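At Naltholm, the workday now happens in a bedroom. I spent a shift there in April, and the job is handling clothes with a gripper in your fist so a robot can learn to do it later.
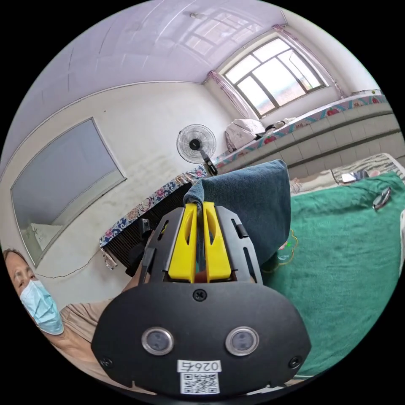 Elvia Contreras wrote to me afterward that her wrists get tired before her patience does, and that she'd like shorter shifts. Fair enough!

The old job was folding by hand, 52 pieces an hour.

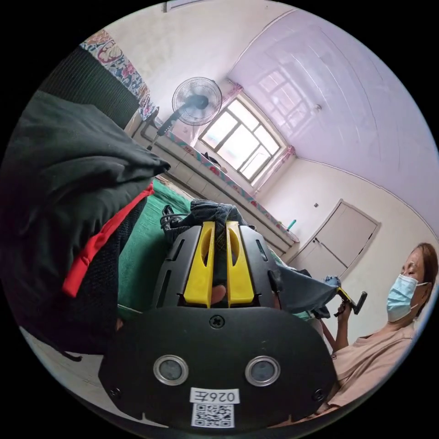 Two grippers in use at Naltholm.

Now they want good motions – slow, clean ones – and the pay stayed put, but
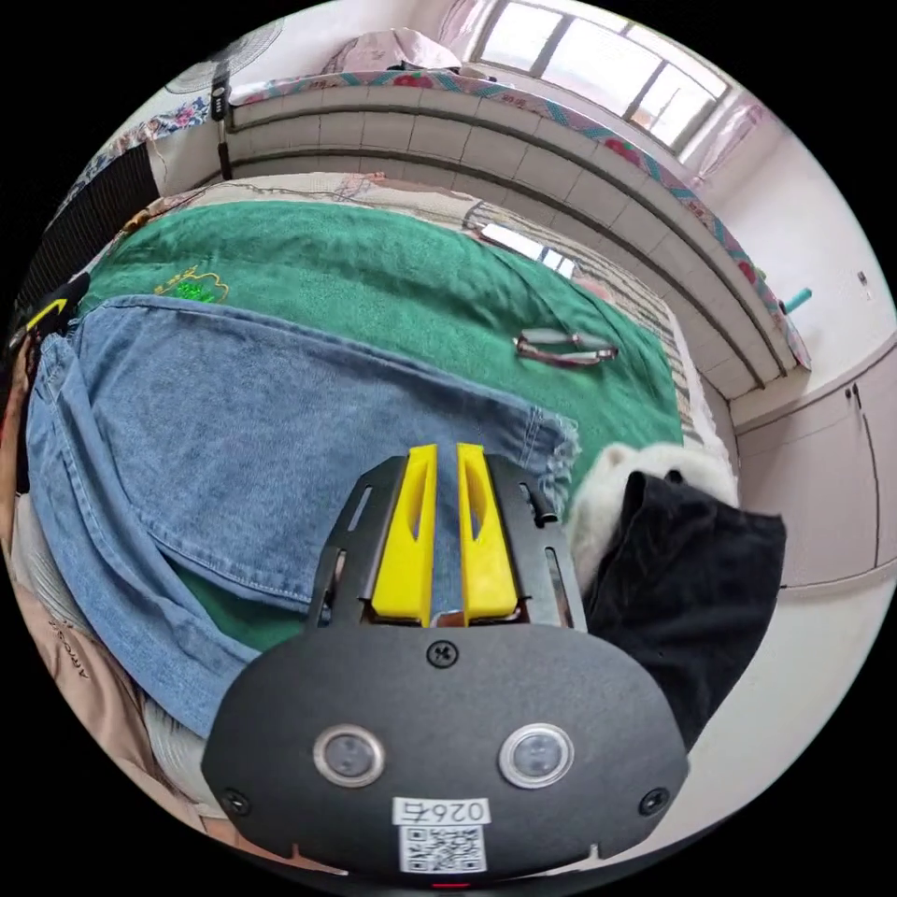

the breaks got longer, 30 minutes each, and people talk more (I sure did).

Denim is what everyone grumbles over.

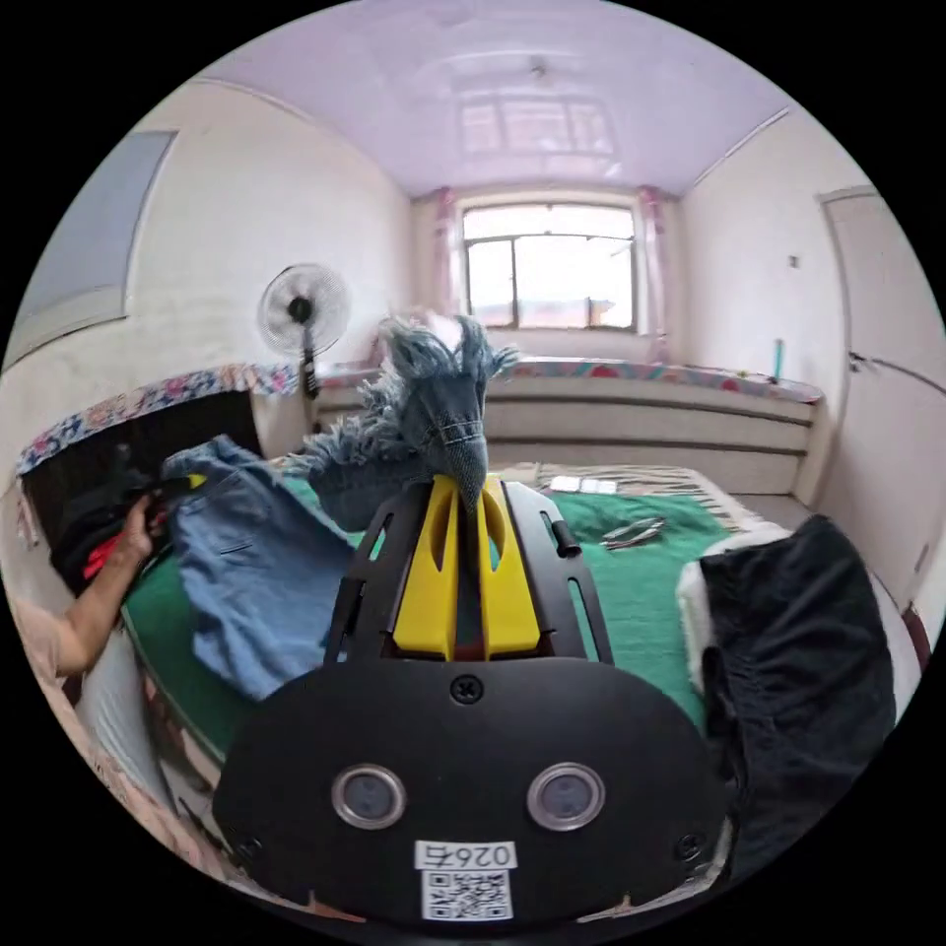

Will the robots take these jobs? Management says the folding ones, eventually, and it has promised retraining.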